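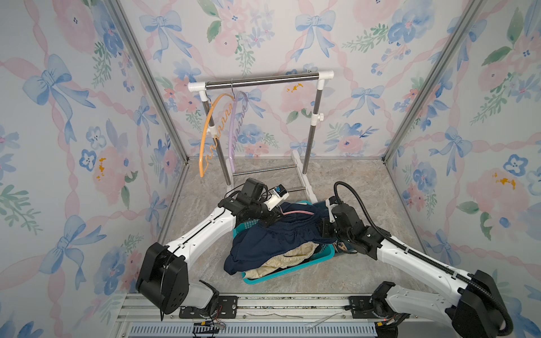
# Does Cold Water Get Clothes Clean? A Small Test of a Big Claim

Household Science, final project report, Malside Community College

## Why I picked this

Every detergent bottle in my building says some version of "works great in cold." The posters in our laundry room say it too. So does the welcome packet from Himer Hall, where I live, which tells new residents that cold washing is "just as clean, every time." I have pulled a lot of gym clothes out of a cold wash that did not smell just as clean, every time, and I wanted to know whether the problem was me, the machine, the soap, or the claim.

I should say up front that I am not against washing in cold water. Heating the water takes energy, and I accept that a cold load uses less of it. My complaint is with the second half of the sentence, the part where you supposedly give up nothing. When a company that sells soap and a landlord that pays the hot water bill both tell me the same thing, I would like to see it tested by somebody who doesn't save or make money on the answer.

## What the claim says

I collected wording from bottles, posters and the backs of boxes. Most of it is slippery when you read it slowly. "Powerful in cold" doesn't say compared with what. "Cold water clean" could mean anything. One brand sold at our campus store, Fladitz, says its liquid "removes everyday soils in cold water," and in the small print on the back tells you to use warm for "heavier soils." It never tells you where everyday stops and heavier starts. Is a shirt worn on a hot bus everyday? Is a sock?

The other product I looked at was Tu, which comes as dry sheets you tear in half. The Tu box makes the strongest claim I found: "Same results at any temperature." At least that one can be wrong.

## Survey

I put a sign-up form by the mailboxes and got 46 completed answers. People who stop to fill out a form about laundry probably care about laundry more than the average resident, so I would not stretch these answers very far.

The main thing I learned is that people don't agree on what cold means. Some said it was whatever comes out when you press the cold button. Others pictured something like tap water in summer. A few thought cold was a gentle cycle with less spinning and had never connected it to temperature. When a word means that many things to the people following the advice, the advice is not worth much.

Most people said they wash cold "usually," and then in the comments listed exceptions: towels, bedding, work uniforms, anything with sweat in it. Add up those exceptions and you have a good part of the hamper. I noticed that nobody who wrote about towels had a kind word for washing them cold.

I also asked why people chose the temperature they did. Habit came up a lot. So did "my mother did it that way," which I respect more than the poster.

## Test method

I ran 16 loads in the Himer basement over 7 weeks, always in the same front-loading machine, always in the early morning before the line built up. Half were on cold and half on warm. Within each temperature I split the loads evenly between Fladitz and Tu, using the amount the package says for a medium load.

Each load had the same set of things in it:

- white cotton squares cut from one old sheet and stained with coffee, cooking oil, grass and tomato sauce
- a cotton T-shirt worn for one workout
- a polyester shirt worn for one workout
- enough clean dark clothing to fill the rest of the drum

The stains sat overnight before washing. I dried everything on a rack, because the dryers at Himer run at wildly different heats and I didn't trust them.

For scoring I had a panel of 7 classmates. They looked at the squares and smelled the shirts without knowing which load they came from, and rated each one as clean, mostly clean or not clean. I did not score anything myself. I had opinions already, as this report probably makes clear.

## Results

**Coffee.** No real difference. It came out of nearly everything, cold or warm. If this were the only stain in the world, the posters would be right.

**Grass.** Slightly better in warm, but the panel disagreed with itself so much that I would not lean on it. One square got all three ratings from different people.

**Tomato.** The color faded in both. What was left behind looked about the same to the panel, and the squares that dried nearest the window looked best of all, which tells me sunlight was doing some of the work. I should have dried them in the dark.

**Cooking oil.** This was the clear one. Warm beat cold with both products. The cold squares kept a darker patch you could see from across a table, and it felt slick. The Tu squares in cold were the worst in the whole project. "Same results at any temperature" did not hold up here.

**Smell, cotton.** Fine in both.

**Smell, polyester.** Warm was better, though not by as much as I expected. I had gone in sure this would be the knockout, and it wasn't. Several of the cold polyester shirts were rated clean. Some of the warm ones were not. If I am going to be hard on the poster then I have to be fair about this, and my own gym shirt theory came out of it looking weaker than when it went in.

## Problems with my own test

There are plenty.

I never measured the water temperature inside the drum. The panel on the machine says "cold" and "warm" and I took it at its word, which is an odd thing to do in a project about not taking words on trust. The incoming water could also have changed over the weeks. A proper test would have a thermometer in every load.

Human noses get tired. The panel smelled shirts one after another with only a short break, and the later ones may have gotten easier scores just from that.

My workouts were not equal. I tried to do the same run each time, but the weather did not cooperate, and a sweaty shirt from a humid day is a different object from one worn on a cool morning.

Two detergents is not "detergent." There could be a product that lifts oil in cold water perfectly well. I can't say there isn't. I can only say that the two I bought did not do it in our machine.

Finally, the drum was always full to the same level. Several people in the survey said they stuff the washer to save money, and I suspect that an overloaded drum matters more than temperature does — but I did not test it, so that stays a suspicion.

## What I would tell Himer

Take "just as clean, every time" out of the welcome packet. It could say that cold works for most lightly worn clothes and that grease does better in warm. That sentence is longer and less cheerful, but it matches what came out of the machine, and it would still get people to wash cold for most of what they own.

I would also put the actual temperature of each setting on the wall above the washers. I asked the building office for these and was told they "vary." Then somebody should measure them.

As for my own laundry, I have moved my T-shirts and jeans to cold and kept dish towels in warm. The polyester goes wherever there is room. I used up the rest of the Tu sheets on coffee-stained napkins and have not bought another box.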